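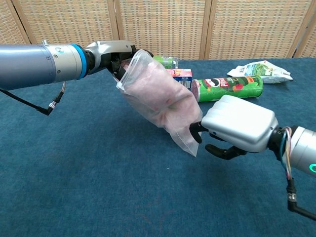

La nappe bleue, le paravent, les provisions. Et le sachet à zip du jour.

Bon, billet vite fait entre deux sacs parce qu'on part à quatre heures et que j'ai encore rien dans la glacière.

On m'a redemandé comment je range pour les séjours à Astby. La réponse courte : des sachets à zip. La réponse longue, j'ai pas le temps, mais je vais essayer quand même.

Donc. La cuisine là-bas est minuscule. Un plan de travail grand comme un plateau, deux placards dont un qui ferme mal (il faut lever la porte en poussant, sinon elle revient dans la figure). Pendant des années j'emmenais des boîtes. Des belles boîtes, avec couvercles. Résultat, au retour on transporte du vide, et il manque toujours un couvercle. J'ai tout donné à ma soeur en février. Elle m'a rappelée pour les couvercles.

Maintenant c'est sachets. Les grands, avec le petit curseur blanc, pas ceux qu'on pince. Ceux qu'on pince je n'y arrive jamais, il reste toujours un coin ouvert et on le découvre dans le coffre. J'achète par paquet de 12, j'en mets un ou deux de côté pour le linge mouillé du retour.

Ma façon de faire, en vrac :

Je sors tout sur la table avant de commencer. Tout. La nappe bleue reste mise, tant pis pour les miettes, elle passe en machine. Les paquets du magasin au fond, alignés, et je travaille devant. Tant que c'est au fond c'est pas emballé, dès que c'est emballé ça quitte la table. Ça évite de se demander trois fois si on a pris le riz.

Les choses molles d'abord. Elles prennent la place qu'on leur laisse. On tient l'ouverture bien grande, on pousse vers le haut du sachet, on laisse le bas se vider, on chasse l'air, et seulement après on ferme. Si on ferme trop tôt on a un coussin. J'ai voyagé avec des coussins pendant tout un été, je sais de quoi je parle.

Les Pringles ne vont dans rien du tout. Le tube se débrouille seul, calé debout contre le bord du cabas. L'année dernière j'ai voulu gagner de la place en le couchant sous les conserves, on a mangé de la poudre.

Les petits cartons, ça dépend. Si c'est déjà ouvert, sachet. Sinon tel quel, sur la tranche, entre deux trucs mous.

Roksolana (Marchuk, celle des confitures, vous la connaissez par les commentaires) fait autrement : elle étiquette tout, au feutre, avec le nom et le jour où il faut le manger. Elle m'a écrit un message de 1000 signes au moins pour m'expliquer son système. C'est très bien son système. Moi j'écris "pates" sur un sachet et je l'utilise pour autre chose la semaine d'après, donc plus personne ne croit mes étiquettes à la maison.

Sinon, les sachets je les lave. Eau tiède, une goutte de produit, retournés sur des verres pour sécher. Ça tient un bon moment, ils deviennent un peu fripés et plus très transparents mais ils ferment encore. Ceux qui ont eu du poisson, non. Poubelle direct.

Question du paravent, vu qu'on me la pose à chaque photo : c'est le tressé de chez Zakharchenko, la brocante sur la route du canal, pas le magasin de luminaires. 189 euros, négociés de rien du tout, il n'a pas voulu baisser. Il cache l'étagère aux bocaux et le sac de recyclage. Il perd un peu ses brins en bas à cause du chat. Je l'aime beaucoup. Je le déplace à chaque fois que je dois attraper un bocal, c'est-à-dire dix fois par jour, et je râle à chaque fois.

Et pour celles qui demandaient la liste complète du cabas, je la mettrai la semaine prochaine, là elle est au dos d'une enveloppe et j'ai perdu l'envelope.

Ah si, les sacs isothermes : gelez une bouteille d'eau la veille plutôt que d'acheter des pains de glace. Elle refroidit à l'aller et on la boit au retour. J'ai oublié de le faire hier soir, évidemment, je viens d'en mettre une au congélateur, on verra bien.

Je file, on klaxonne en bas. Les commentaires je les lis ce soir s'il y a du réseau (il faut monter au bout du jardin, près du tas de bois, et tenir le téléphone en l'air).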